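Kallio Field Jacket, Reissue
Outerwear / Military Pattern / Veterans' Page Picks

Price: $1,203 for the wool-lined version. The unlined one is cheaper, and I'd look at that one first.

Faritz calls this a faithful copy of the field jacket its founders wore during their service. I have spent enough evenings with old soldiers, and enough mornings in surplus stores, to raise an eyebrow at "faithful." My father wore something close to it in peacetime and hated it. It rode up in the back, it held the rain, and he gave it to a cousin the same month he got home. So when a company tells me it has brought all that back, I want to know which parts.

What the maker says

The shell is heavy cotton, woven tight. There are 4 front pockets with flaps, a drawstring at the waist, and a collar that buttons up under the chin. The product sheet uses the word "heritage" so often that I stopped reading it closely. Sointu Vuorinen, who handles sales for Faritz, told me the pattern was taken from a jacket that had been in storage and that every seam was matched. I asked to see the original. She said it was out on loan.

What I found

The cotton is good. I'll give them that right away, it's thick and it doesn't feel like a costume. The pockets are deep enough for a paperback and a pair of gloves. The drawstring is another matter. It's thin, it knots if you look at it wrong, and the cord ends are plain plastic, on a jacket at this price.

The buttons are sewn on well. One was loose on the sample I got, though, and Faritz says that was a sample problem. Could be. 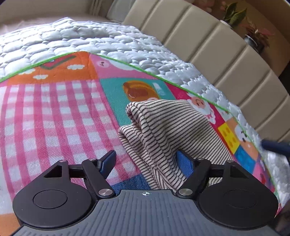
Sizing runs large through the shoulders and short in the arm, which the old ones did too, so maybe that's the faithful part. Zerrin Çınar wears a medium in everything and needed a small. Nusrat Saha, who served in a supply unit and has handled more of these than anyone I know, put it on, lifted both arms over her head and took it off again. "They fixed the collar," she said. "They should have fixed the back."

She's right about the collar. The service ones scratched. This one has a soft facing and you can wear it over a T-shirt.

The numbered edition

Faritz made 1,988 of these and puts a numbered label inside each one. I don't see what that gets you. A number doesn't keep the wind out, and the company hasn't promised it won't sew another run under a new name. It did that with the Akska parka, which was also supposed to be the last of its kind. I still see the Akska on the website every May, marked down.

Does any of the money go to veterans?

The tag says "in support of those who served." I asked how much, and to whom. The reply I got was friendly and had no figure in it. If that line is the reason you're buying, I'd send a check to your local post and wear the coat you already have.

Care

Wash cold, hang to dry, leave the iron alone. The lining in the wool version unbuttons, with 2 inside loops to hold it at the cuffs. Don't lose the spare buttons, as Faritz charges for more.

Compared with the Nistberg

The Nistberg M is plainer, costs less than half as much, and comes with no story attached. It has a zipper where the Kallio has buttons. Purists will complain. Iida Vuorinen (Sointu's sister, who sells the competition and enjoys it) says most of her customers are people who wore the real thing and never want to fasten a frozen button again. I believe her more than I believe the label.

Who it's for

Collectors, film people, and anyone who wants the look and has the money. For a veteran who needs a warm coat, get the Nistberg.

Sizes: XS to XXL
Colors: olive, faded olive
Returns: unworn, tags on, buyer pays shipping
Reviewed by Kerttu Toivonen. I sent the sample back.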